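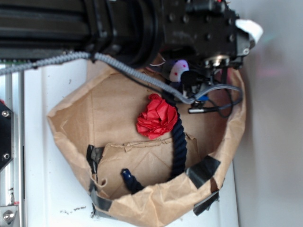
Sallska Open-Top Kraft Bag, plain brown

I've been selling paper bags out of my shop for long enough to have opinions about them, and this is the one I keep at home. It's brown kraft, it opens wide, and you can look straight down in and see what you've got. I use mine for the small stuff that drifts around the house – gift tissue, fabric scraps, the kids' little toys, single socks waiting for the other one to turn up.

It comes flat. Open it up, push your fist down into the bottom corners and fold the rim out a bit so the mouth stays open. It will crease. Mine looks like it's been slept on, and I like it better that way (the paper gets softer and stops trying to close itself on your hand).

Size and stuff

Height: 30 cm standing up, a little less once you've rolled the rim
Paper weight: 140 gsm
Color: natural brown, no print
Handles: none
Sold in: packs of 10
Item no.: 329

About tape. The rim and the corners are where any paper bag gives up first, so if yours is going to be dug through every day, put some duct tape on those spots before you start. Black looks pretty good against the brown. Press it down hard with your thumb and wrap it over the edge so it grabs both sides. I don't include tape in the pack, but the Doto rolls on the tapes page stick nicely to this paper.

Please don't put anything wet in it. I had an email from Lachlan Tawhiri, who tried one as a planter for his basil, and it lasted until the second watering! If you want something for plants, get the Bouzid liner and put the bag around it.

What fits? One bag takes a whole Christmas morning's worth of scrunched-up tissue paper at our place, or a decent heap of soft toys. Books are fine if you keep it to a short stack and carry it from underneath.

There are 112 packs on the shelf right now and the next delivery from Wultora is due in October. The larger size is coming back then too. If you're after a mixed box of both, drop me a note through the contact form and I'll put your name down.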